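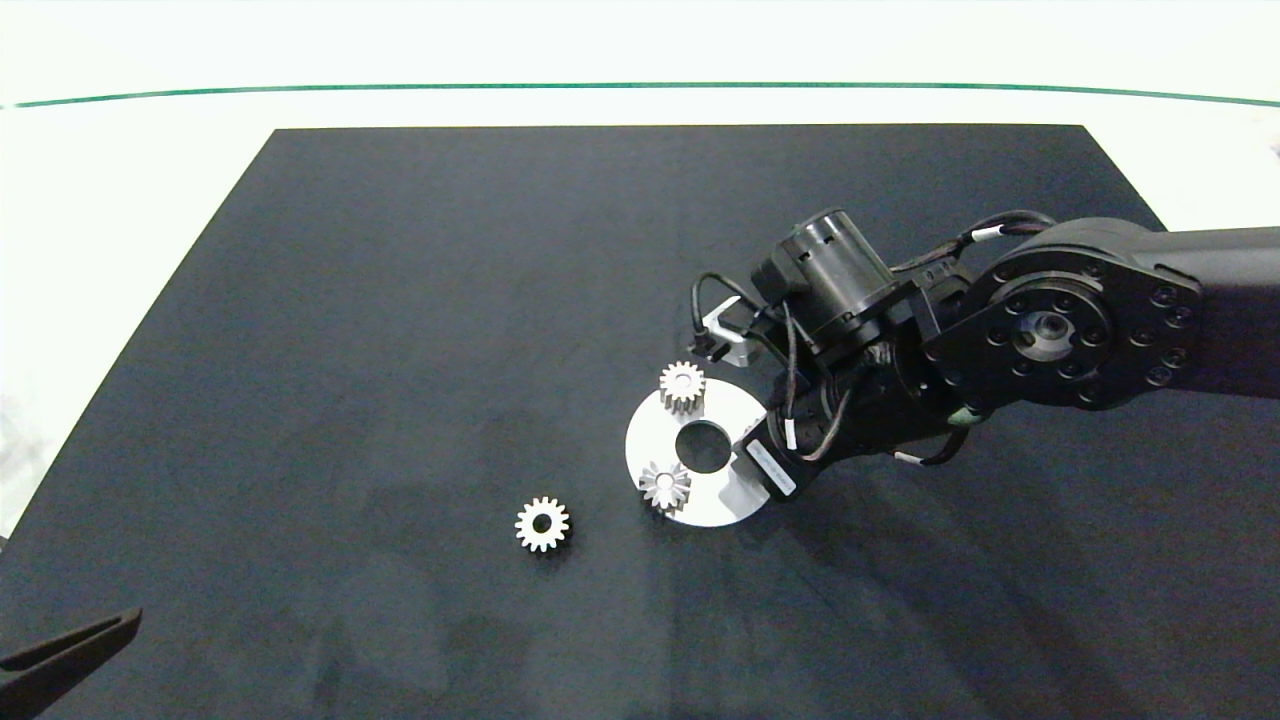
Folie 1: Matte, Metallplatte, Zahnräder

Sprechzettel Vortrag »Kleine Räder«, Melusberg, März 2025. Sprechzeit 20 Minuten, danach Fragen.

Einstieg
Kurz warten, bis alle sitzen. Bild stehen lassen, erst mal nichts sagen.
Dann: Schaut euch die Zähne an! Bei dem Rad, das flach auf der Platte liegt, sieht man den Umriss fast wie einen Stern, beim stehenden daneben hat man das Profil. Zwei Ansichten vom selben Grundgedanken, und ich könnte stundenlang darüber reden (mache ich nicht, versprochen).

Warum eine schwarze Matte
Silber auf Weiß ist eine Qual für die Augen. Auf Schwarz liest man jede Kante. Das dritte Rad, links unten neben der Platte, ist mein Lieblingsbeispiel: Bohrung, Zahnkranz, alles sofort da. Die Schlieren und Scheuerstellen auf der Matte dürfen gern bleiben, eine Matte ist zum Arbeiten da.
Auf die große Öffnung in der Plattenmitte zeigen. Frage in den Raum: Wer legt Kleinteile gern auf gebürstetem Metall ab? Spiegelt herrlich – und genau deshalb sucht man manchmal eine Weile.

Stehend oder liegend
Hier das Musterrad aus der Tasche holen und herumgeben. Auf die Stirnseite stellen lassen, dann auf die Zähne. Jeder soll einmal merken, wie wenig Auflage so ein Rad hat, wenn es aufrecht steht. Macht riesigen Spaß, Zeit lassen!
Beim Ablegen gilt bei uns: flach, Bohrung nach oben, Abstand zum Nachbarn. Siiri Pärn stellt ihre trotzdem hochkant und findet jedes wieder. Mit ihr vorher klären, ob ich das erzählen darf.

Übergang zum Praxisteil
2 Gruppen. Tisch vorne Laine Strazds, Tisch hinten Crisóforo Maldonado. Pro Tisch eine Matte und eine Schale, 30 Minuten.
Aufgabe: sortieren nach Bohrung, dann nach Zähnezahl. Erst schauen, dann fühlen, dann zählen.

Falls Zeit bleibt: Geschichte mit der Dreltden-Kiste, 762 Räder und kein einziges Etikett. Für mich der schönste Nachmittag im ganzen Winter.

Dank an Marites Catacutan für die Musterräder. Rad wieder einsammeln!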